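The Drawer Between Addresses

Posted Nov 4, 2021

I have moved six times since college and I have learned one thing, which is that a household does not shrink. You can donate and recycle and leave a perfectly good floor lamp on a curb in Stullasley at dusk like a parent in a fairy tale. On moving day the truck is still full. The movers still look at you.

This last move was 297 miles, from Stullasley to Losutside, and I was going to be smart about it. I started in May. I made a spreadsheet. By the end of the first weekend the spreadsheet had 72 rows, and 53 of them were from the kitchen, a room where I mostly make toast.

The big stuff is easy. A couch either fits through the new door or it doesn't, and then it's the door's fault. Books are heavy but at least they're all the same idea. What gets you is the leftover material, the things that belong to no room. A key to something. Half a set of coasters. The little wrench that came with a bed I sold two apartments ago.

I read a lot of advice. Most of it wants you to sort into keep, toss and donate, and I did that for an hour before I noticed I had opened a fourth pile called "hmm." The fourth pile grew. By evening it had its own chair.
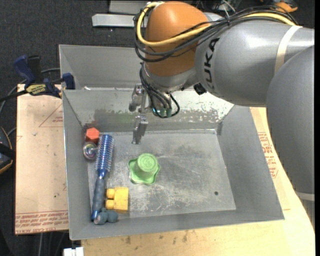
The moving company quoted me $1,452, and for that price they would also pack. I said no thanks, out of pride and also shame. I didn't want a stranger wrapping the "hmm" pile in paper and writing MISC on the side in marker. I wanted to write MISC on the side myself.

So I did, eleven boxes in a row. By box eight I was getting creative. One says MISC (GOOD). One says DESK?? and I can tell you now that it has nothing to do with a desk.

My neighbor at the old place recommended an app called Imenon, where you give every box a number and type in what's inside, and later you can search for, say, "can opener." I'm sure it's lovely for people who type in what's inside. I typed "stuff" and then "stuff 2." When I searched for the can opener it asked if I meant stuff.

It has been over five months now. The new place is nice. The cat, Nel, took the top of the closet on day one and has not been interested in discussing it. The boxes are down to three, stacked in the hall, and I've put a plant on them, so they're furniture. I bought a second can opener. The first one will be in DESK??, and I'll get to it when I move again.

Comments (3)

packrat_in_denial: I have a MISC box from two houses ago that I've never opened. At this point it would feel rude.

tealkettle: The bed wrench! I kept mine for nine years, threw it out in the spring, and you can guess what my new bookcase needs.

Marginally Organized: Does Nel take clients?

Contact | Copyright 2021, all rights reserved | Back to top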